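第4章　住戸側の準備と登録

前の章では共用玄関の集合機のお話をしましたので、ここからはいよいよ、皆さまのお部屋に付く室内機「Harum」の準備に入ります。マンションのインターホンというのは、ふだんは鳴ったら出るだけのもので、説明書をじっくり読む機会などめったにないと思います。お茶でも用意して、ゆっくりお付き合いください。最後まで通してやっても半時間とかかりませんし、途中でやめて翌日に続きをしても、それまでの設定はちゃんと残っています。

本章は2019年9月改訂の版です。それより前の緑色の表紙の冊子をお持ちの方は、登録の順番が少し変わっていますので、どうぞこちらをご覧ください。

4.1　始める前に

室内機の壁への取り付けと配線は、施工を担当するDrirkton社の作業員が済ませてからお引き渡しします。ご自身で壁から外したり、配線に手を触れたりする作業は、本章には一つも出てきません。お手元に用意していただくものは次のとおりです。

・お引き渡しの際にお渡しした封筒（登録番号の紙が入っています）
・玄関の鍵
・ご家族の携帯電話（お知らせを受け取りたい方の分だけ）
・メモ用の紙と鉛筆

封筒が見当たらないというお声を、8月の先行工事のときに何度もいただきました。新聞受けの中、靴箱の上、それから工事のお知らせと一緒に綴じてしまった、というあたりがよくある行き先です。どうしても見つからないときは、4.7の窓口で再発行いたします。再発行すると前の番号は使えなくなりますので、あとで古いほうが出てきたら、細かく破って捨ててくださいね。

注意：登録番号は、共用玄関を開ける権限に結びついた大切な番号です。電話や戸別訪問でお尋ねすることはありません。

4.2　電源と表示の確認

1．室内機の画面下にある丸いボタンを、軽く押します。強く押し込む必要はありません。
2．画面が明るくなり、時計が表示されるのを待ちます。初回にかぎり、ここで59秒ほどお待ちいただきます。少し長く感じられると思いますが、集合機とお互いを確かめ合っている時間ですので、もう一度ボタンを押したりせずにお待ちください。
3．時計の右に小さな家の形の印が出たら、集合機とつながっています。
4．家の形が点滅したままのときは、丸いボタンを長押しして画面を消し、手順1に戻ります。

補足：時刻は集合機から自動で届きますので、合わせていただく必要はありません。停電のあとも同じです。

点滅が止まらないからといって、すぐに故障とは限りません。同じ階で工事中のお部屋があると、その系統だけ一時的に止めていることがあります。階段室の掲示をご覧になって、ご自分の階に「作業中」の札が出ていたら、夕方まで待ってからもう一度お試しください。

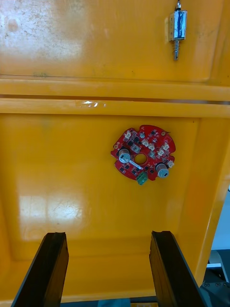
室内機を付け替えると、玄関扉の横にある呼び鈴のボタンも新しくなるのですか。

呼び鈴のボタンは今のものをそのまま使います。新しくなるのは室内機と共用玄関の集合機だけで、各戸の扉まわりには手を加えません。ボタンの戻りが悪い、名札の窓が曇っているといったご相談は別の修繕としてお受けしますので、工事当日に作業員へお声がけください。

4.3　お部屋の登録

いよいよ登録です。集合機には最大75戸まで登録できるようになっていて、どのお部屋がどの番号かは、あらかじめこちらで割り振ってあります。ご自分で番号を決めていただくわけではありませんので、どうぞ気楽に進めてください。

1．画面の「設定」に触れ、続けて「お部屋の登録」に触れます。
2．封筒の紙に書かれた登録番号を、左から順に入力します。間の横棒は入れません。
3．「確認」に触れます。画面にお部屋番号が出ますので、ご自宅のものと合っているか見てください。
4．合っていれば「登録する」に触れます。短い音が鳴って、元の画面に戻ります。
5．お部屋番号が違うときは「やめる」に触れ、それ以上は進めずに、4.7の窓口までご連絡ください。

注意：番号を続けて間違えると、入力の画面がしばらく閉じます。待てば自然に開きますが、数字の「1」と「7」を読み違えている方が多いので、その間に紙を明るいところでもう一度見ておくとよいと思います。

ご高齢のご両親のお部屋を、離れて住むお子さまが代わりに登録なさることもあるでしょう。その場合も手順はまったく同じで、お部屋の中の室内機で操作していただきます。携帯電話だけで外から登録を済ませることはできない仕組みになっていますので、帰省の折などにまとめてなさってください。

4.4　呼び出し音と音量

音の好みは本当に人それぞれです。カーウッド（Kurwood）棟で試しに使っていただいたときも、リリアン・ムッサさんは「台所の換気扇を回していると聞こえない」とおっしゃり、お隣のムショカ・アスマニさんは「赤ちゃんが起きてしまう」とおっしゃって、結局お二人とも音の種類から選び直されました。音量だけでどうにかしようとなさらず、音の種類も一緒に試してみてください。

1．「設定」から「音」に進みます。
2．「共用玄関から」と「お部屋の前から」の欄が分かれていますので、片方ずつ選びます。
3．音の名前に触れると、その場で一度鳴ります。気に入るものが見つかるまで、何度でもどうぞ。
4．音量の目盛りを指でずらします。
5．「保存」に触れます。保存を忘れて画面が消えると、前の音に戻ってしまいます。

補足：共用玄関とお部屋の前とで、はっきり違う音にしておくのがお勧めです。似た音にすると、扉を開けても誰もいない、ということになりがちです。

夜間だけ音を小さくしたいときは、同じ画面の「おやすみ」を入れて、始まりと終わりの時刻を決めてください。なお、火災の警報はこの設定の影響を受けず、いつも同じ大きさで鳴ります。
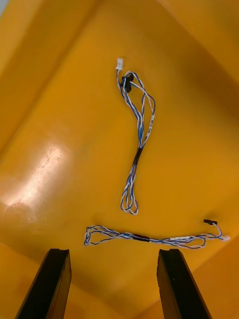 時刻は曜日ごとに変えることもできます。夜勤のある方や、週末はゆっくり休みたいという方は、「曜日で分ける」に印を付けて、必要な曜日だけ直してください。全部の曜日を入れ直さなくても、触らなかった曜日は元の時刻のまま働きます。旅行などで長くお留守にされる間は、「おやすみ」を使うより、次にご説明する「留守」のほうが向いています。

4.5　留守の設定と来訪の記録

「留守」にしておくと、呼び出しがあったときに訪問された方へ短いご案内が流れ、室内機には来訪の記録が残ります。

1．お出かけの前に、画面の「留守」に触れます。
2．ご案内の言葉を選びます。お急ぎなら、最初から選ばれているもので結構です。
3．画面の端に橙色の線が出たら、設定は終わりです。
4．お帰りになったら、もう一度「留守」に触れて解除します。

記録は1,088件まで残り、それを超えると古いものから順に消えていきます。ずいぶん多いようですが、何年もそのままになさる方もいらっしゃるでしょうから、ときどき眺めて、いらないものは消しておかれるとよいでしょう。消すときは、記録の一覧で消したい行を長く押し、「消す」に触れます。一度消したものは、私どもでも元に戻せません。

注意：ご案内の言葉に「旅行中」など、お留守の長さが分かる表現を吹き込むのはお避けください。

注意：記録には、訪ねてこられた方のお顔が含まれます。階段室に貼り出したり、ほかの住戸の方に回したりなさらないようお願いします。気がかりな来訪があったときは、消さずに残したまま窓口へご相談ください。

4.6　共用玄関の解錠を試す

仕上げに、実際に玄関が開くかどうかを確かめます。2人いらっしゃるとずっと楽ですので、ご家族かお隣の方に声をかけてみてください。

1．お一人はお部屋に残り、もうお一人は鍵を持って共用玄関の外へ出ます。
2．外の方が、集合機でお部屋番号を押し、「呼出」を押します。
3．お部屋の方は、画面に外の様子が映ったら「話す」に触れ、声が届くかどうか確かめ合います。
4．続けて「開ける」に触れます。扉の錠が外れる音がします。
5．外の方は、扉を引いて中へ入ります。入ったあと扉がひとりでに閉まり、錠がかかるところまで見届けてください。

声が遠いときは、たいてい集合機に近づきすぎているか、反対に横を向いて話しておられます。正面に立って、ふだんの声で話していただくのがいちばんよく届きます。映像が白っぽくなる時間帯があるのは西日のせいで、こちらは庇の取り付けを別に検討しています。

補足：荷物の多い日のために、室内機から開けたあとの錠は、少し長めに外れたままになるよう調整してあります。長すぎる、短すぎるというお気持ちもあろうかと思いますが、これは棟全体の設定のため、お部屋ごとには変えられません。

注意：扉に物を挟んで開けたままにしないでください。一定の時間が過ぎると集合機が警告音を出し、どなたかが扉を閉めるまで止まりません。お引っ越しや大きな家具の搬入で長く開けておきたいときは、前日までに窓口へお知らせいただければ、その時間だけ警告音を止めておきます。

4.7　困ったときの窓口

うまくいかないときは、どうぞ遠慮なくお呼びください。機械の苦手な方に、電話だけで全部やっていただこうとは思っておりません。工事期間中は、1階集会室の隣の小部屋に、次の者が交代で詰めています。

・登録番号の再発行、お部屋番号の相違　ジェプトゥ・マガサ
・音が出ない、映らないなど機器のこと　ケア・ニーヴン
・工事の日程、在宅の時間のご相談　メリナ・ツァネトス

お電話でのお問い合わせの際は、お部屋番号と、画面にどんな言葉が出ているかをお知らせください。言葉が長いときは、最初の一行だけで十分です。用意していただいたメモの出番はここで、画面が消えてしまう前に書き留めておくと、やりとりがずっと早く済みます。

お部屋へ伺う場合は、必ず前もってお電話で時間を決め、社名入りの名札を付けて参ります。お約束なしに「インターホンの点検です」と訪ねてくる者がいましたら、扉を開けずに窓口までお電話ください。

携帯電話でお知らせを受け取る設定は、次の第5章でご説明します。室内機の登録が済んでいないと先に進めませんので、4.3の手順4まで終わっていることをお確かめのうえ、お読みください。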